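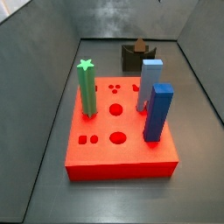 Teaching the Arm to Fill the Block: Recording Demonstrations by Remote Control

Posted Apr 10, 2025

Shape sorters are sold for toddlers, who master them between naps. Getting a robot arm to do the same has taken up most of our bench time since January, and the bulk of that went into learning how to show it the job properly. What follows is the procedure we use at Sutitz now, written up for the people in the Rundville shop who have asked for it more than once and been handed a napkin.

I'm assuming you have an arm that already moves when told, a parallel gripper, a remote control rig you trust, and recording software that saves joint positions and camera views on the same clock. We drive ours with a Gagnon leader arm, which is a small copy of the big arm that you push about with your hand while the big one imitates you. A joystick will do. You'll just hate it sooner.

Before you record anything

Put walls on three sides of the work area. Plain gray is fine and matte is better. A policy will happily learn that the blue piece goes in when somebody in a green sweater walks past, and you won't find out until the sweater goes home.

Set the foam block down and check that it stays put when you lean on it. Foam is forgiving, so a piece that comes in a little crooked can squash its way home. This is lovely on the day and a nuisance later, when you find you've taught the arm to squash.

Hold a piece by hand and try it in its hole. Do this for every piece, including the ones you're sure of. We lost an afternoon to a piece with the right shape and the wrong end down. The arm was blamed.

Pick one starting spot for each piece and stick with it for the first batch. Variety comes later. If you begin with the pieces scattered to the four winds, you'll have no idea whether the arm is bad at finding things or bad at fitting them.

Driving the first demonstrations

1. Start from the home pose, every time. Even if you're already hovering over the next piece and it would be so easy.

2. Approach from above with the fingers open and line up before you descend. Do your sideways corrections up high. Corrections made with a finger next to a piece tend to become corrections to where the piece is.

3. Close on flat faces. The gripper has flat fingers, and it likes something flat to push against. The star is all ridges and grooves down its length, so turn the wrist until the fingers sit squarely on it and don't settle for one finger on a ridge and the other in a groove.

4. Close all the way, then wait for a beat before lifting. It feels like dead air. The recording needs it, or the lift and the grasp blur into one gesture and the arm learns to leave early.

5. Lift straight up, travel, stop above the hole. Turn the wrist here. If you turn it on the way down you'll look very skilled, and the arm will copy you without the skill.

6. Lower slowly and let go once the piece is seated. Open the fingers, wait again, back out the way you came.

The brown piece, which gets its own section

It's the one everybody underestimates. One side of it is a plain block and the other is a pair of round rods lying next to each other with a thin gap between. Your hand wants to grab the rods because they look like a handle.

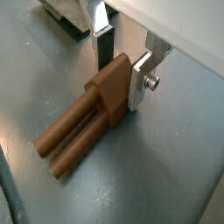 Grip the block end, with a finger flat on either side, and leave the rods sticking out free. Hold it by the rods and the piece can roll in the grasp, and from the overhead camera a rolled piece and a straight one look much the same. Suqin Jia worked this out by watching wrist camera footage at double speed over lunch, and I've since stopped driving this piece from the overhead view at all. Keep the wrist view on the big monitor and use the fixed one for checking that you aren't about to elbow the wall.

Check also that the rods are clear of the metal surface before you swing the wrist. A tip that catches will twist the piece, and then you're demonstrating how to recover, which is a fine lesson but a different one. Label it as such or delete it.

How many, and which to keep

Our first proper batch was 54 recordings, of which 46 survived review. The rejects were mostly hesitation, meaning the operator stopped in midair to think. A person watching can see you're thinking. A policy concludes that there's something important about that patch of air and will stop there forever after to pay its respects.

Review on the same day, while you still remember what you meant to do. Throw out anything where:

the piece was nudged before the grasp
the wrist changed its mind on the way down
you let go early and gravity did the rest
a hand came into view to help

That last one is painful, as the help is always tiny and the run is always otherwise your best.

Keep the near misses if the recovery is clean, but put them in a separate folder. We mix them in on the second round of training. Mixed in from the start, they gave us an arm that missed first and recovered beautifully, with what I can only call confidence.

Two operators

Use 2 drivers if you can spare them. People have accents. I come in fast and brake late, Suqin comes in like she's parking somebody else's car, and a batch from either of us alone gave an arm with that person's faults. Agree on the grasp for each piece beforehand, write it on paper and tape the paper to the monitor. Otherwise you get two opinions averaged, and the average of two good grasps can easily be a finger through the middle.

Swap after 3 pieces or whenever the driver starts sighing.

Settings worth writing down

Gripper force, camera exposure, speed limit, and which version of the Flolteck recorder you're on. Exposure most of all: lock it. Ours was left on automatic for a week, and the colors shifted whenever the gripper housing passed overhead.

Back up before you train. The recorder's "save" and "save session" buttons sit side by side and do different things, and I'd rather not say how we know. The second one is the one you want.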